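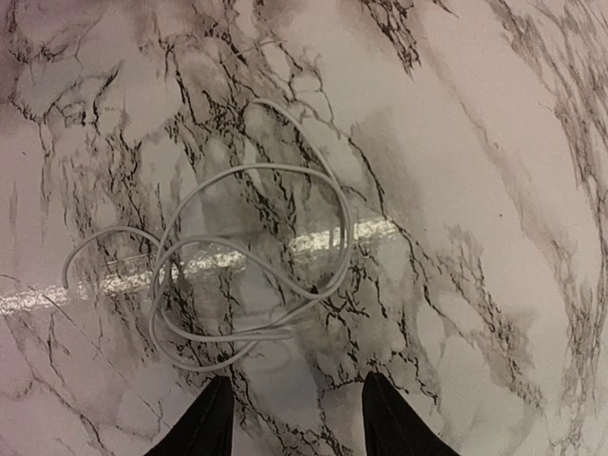 旧画和版画在家里怎么保管:一些小办法

我在Rusmont住了很多年,家里墙上挂着几张旧版画和一张小油画,都不是很贵的东西,但是我很喜欢它们。我不是专业的修复师,只是在Fernov的装框店里工作过2年,学到一些方法。中文不是我的母语,有的词可能用得不太准确,请读者原谅。

挂在哪里

不要挂在暖气上面,也不要挂在厨房和浴室。外墙比内墙凉,冬天容易有潮气,所以我的油画都挂在内墙上。如果只能挂外墙,请在画框背面的两个下角各贴一块软木片,让空气可以在后面走动。软木片用酒瓶塞切就可以,切薄一点,用白胶粘。

阳光直接照到的地方,纸上的颜色会变淡,水彩最明显。我有一张Dristari港口的水彩,前主人把它放在窗户对面,天空的蓝色现在差不多没有了。这样的损失是没有办法补回来的。

擦灰

画框可以用干的软毛刷擦,从上往下。油画的表面,如果颜料没有翘起来,可以用很软的羊毛刷轻轻扫,一年一次就够。看见有小片翘起,请马上停下,不要用手按。

玻璃要把布弄湿再擦,不要把清洁剂直接喷在玻璃上,水会流进框的缝里,然后纸的下边就出现黄色的线。我自己犯过这个错误,在一张植物版画上,到现在还看得见。

有人说可以用面包或者土豆擦油画,我劝大家不要试。面包屑留在颜料的缝里,会招虫子。

纸张的存放

没有装框的版画要平放,一张一张用无酸纸隔开。普通的报纸和牛皮纸都带酸,时间长了会把颜色传到画上。我用的是Vahidi牌的扁盒子,别的牌子也可以,只要写明无酸。买的时候看一下尺寸,盒子里面比画大一点最好,太大了画会滑来滑去。

不要用橡皮筋,不要用回形针,也不要用透明胶带。如果旧的胶带已经在纸上,不要自己撕,请送到修复师那里。

拿画的时候洗手,擦干,用两只手拿对角。棉手套我不太推荐用来拿纸,手指没有感觉,反而容易折到边。拿镀金的画框可以戴手套。

挂绳和钉子

旧画的挂绳每年8月我检查一次,因为那时候我把画都取下来打扫墙。用手指从一头摸到另一头,有毛刺的地方就是要断的地方。麻绳我全部换成了包塑料的钢丝。大的画框用2个挂钩,比一个稳,画也不容易歪。

记录

请给每一件东西写一张小卡片:作者(如果知道),尺寸,什么时候在哪里得到的,花了多少钱,背面有什么字。背面也要拍照。旧标签、印章、拍卖行的号码都不要撕掉,哪怕很难看。我那张小油画背面有一个蓝色铅笔写的号码3820,我一直不知道是什么意思,但是卡片上记着,说不定以后有人认得。

收据和信件放在单独的文件夹里,不要塞在画框后面。如果以后想卖,或者有人来问这张画从哪里来,这些纸很有用。买画的时候也请卖家写下他知道的来历,几行字也好。我有一次花了400买一张风景版画,没有要收据,现在想上保险,保险公司不太愿意接受我写的价格。

搬家

画面对画面放,中间夹一块硬纸板,竖着运,不要平着叠。玻璃上用纸胶带贴一个米字,万一碎了,碎片不会划到画。胶带到了新家当天就撕掉,放久了很难弄干净。普通玻璃可以这样贴,防反光的玻璃不可以,表面会坏。

气泡膜有泡的一面朝外,里面先包一层无酸纸。到家以后不要马上拆,天气冷的时候让包好的画在房间里放一天,再打开。

更新于2020年4月21日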